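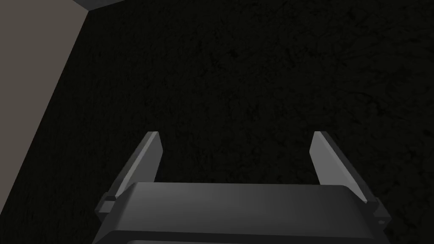
Wrist view in sim, gripper open over the dark textured surface.

Randomizing surface texture instead of lighting: what we got, and a question about the wrist camera

Started by prarum_bench

Hi all, long post, so get yourself a coffee. Back in October I asked here why my grasping policy did fine in simulation and then got timid on the real arm, stopping a little high and closing on air. A lot of you told me to randomize the lighting harder. I did, and it helped a bit, and then it stopped helping.

So I tried something dumber. I left the lights alone, soft and even, and only changed the texture of the surface under the gripper. Every training episode gets a new grain: speckled, lumpy, streaky, whatever the generator spits out. Same arm, same wrist camera, same network (we call the setup Prarum, hence my user name). I trained 4 seeds that way and 4 with the lighting recipe, and gave every seed 48 tries on the real bench.

The worst texture seed got 11 more grasps than the best lighting seed. I was so pleased I ran down the hall to tell people who did not care at all.

My question is whether the dark textures are doing the work. I skewed the generator toward charcoal late in the project and I can't remember a good reason for it, which is a little embarrassing to type out. Does anyone have a feel for this?

otano_fan

Lovely result, congratulations! I do have to grumble a little, though. You changed the texture and you also changed the average brightness, and those are two different knobs. With a very dark surface, the pale inner faces of the fingers stand out like anything. Your policy may simply have learned where its own fingers are, and good for it, but I wouldn't credit the grain for that until you've run a plain dark surface with no grain at all.

prarum_bench

Ouch, but fair. I have no plain dark run. I'll queue one tonight.

kettle_and_cable

I'm going to disagree with otano_fan, in a friendly way. We did plain dark surfaces on the Otano rig last year and the policy was hopeless at judging height. If the surface is flat color, there's nothing in the picture that changes as you come down except the edges of things, and over the middle of the table you may not have any edges in view. Grain gets bigger as you approach. I think that's your whole effect right there, and I'd bet a decent lunch on it.

otano_fan

Last year's rig had a different lens, though, didn't it? I remember you complaining about it for weeks. I'll take the lunch bet.

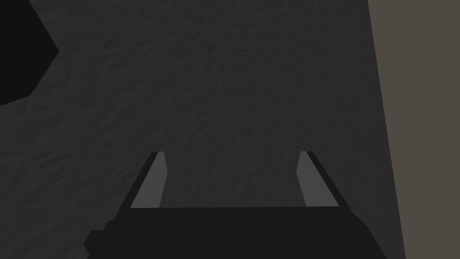
Jui-lin Wu
Simulation lead, Prerkberg

Hello everyone, I mostly read and rarely post, but this one is close to my heart. My view above is one I use when I argue with colleagues about exactly this. The surface there has a lumpier look, a bit like rough plaster, and you have a tall beige band along the right and a nearly black shape up in the left corner. Compare it with the one at the top of the thread, where the beige is on the left and the grain is more of a speckle. To a person they're both "dark floor, open gripper." I wouldn't assume they are the same to a network.

What I'd gently suggest is that you two are both arguing about the surface and forgetting the borders. Those straight beige boundaries are strong cues. A policy can lean on them very happily for position and look clever, and then you move the real table over a little and it falls apart. When we tested for this, we masked the borders of the view at evaluation time, with no retraining, and compared. Our lighting-trained policies dropped badly. The texture-trained ones dropped too, only less. I read that as the grain giving them something else to hold on to, so I suppose I lean toward kettle_and_cable, but I would not bet a lunch on it. It was 3 seeds and one task.

Please do the plain dark run anyway. And if you have the patience, do a light surface with strong grain as well, so brightness and grain are properly separated.

prarum_bench

Thank you, this is so helpful! I hadn't thought about the borders one bit. Is the masking just a gray fill?

Jui-lin Wu

Gray fill, yes, the mean color of the training images. Black fill gave us strange behavior and I never got to the bottom of it.

kao_nights

Popping in to say the Kao group tried masking during training too and it made everything slower to learn, some 3 times slower for us. We gave up on it. Evaluation only is the way to go, in my opinion.

otano_fan

I'd push back on giving up, slower training isn't the same as worse training. Did you let it finish?

kao_nights

We did not let it finish, no. Cluster time ran out.

prarum_bench

Plain dark, light with grain, and masked evaluation are all in the queue now. I'll post the numbers in this thread when they're done, good or bad.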